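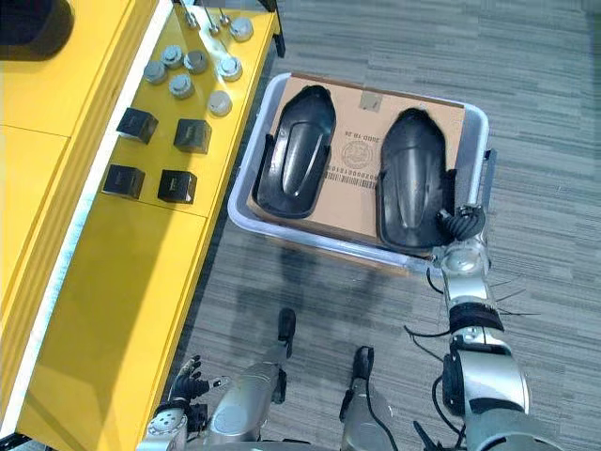

Most of the errors in my stock spreadsheet came from part names, so in July I dropped names and moved to plain numbers. A name such as "small cap" fails as soon as there are two sizes. Short, round grey caps laid out on a yellow surface look much alike at arm's length, and a written name does little to separate them. The list now runs to 3195 lines, each with a number, a diameter in millimetres and a drawer.

We use cookies to remember your settings. Accept / Manage

Sorting by diameter first, then height, cut the search to some 50 lines – still slow on the old laptop. Drawer codes are next.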